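2018-10-05, Drilard planner

Merged Rhiannon's drawer branch this morning and I'm delighted with it! Stusuleck now treats each drawer as its own joint, so the bottom one can be open in the model while the top one stays shut. Log 1371 is the old build, 1493 the new.

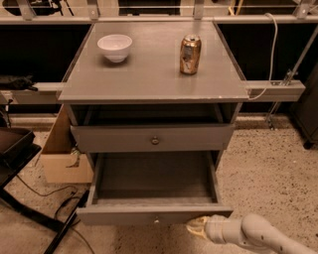 Does the planner need the drawer's full travel beforehand? Only an upper limit, set in the config; the estimate tightens as the joint moves.

Next: add the bowl and the can to the collision set, then replan with 50 seeds. Bumped the timeout to 4 s.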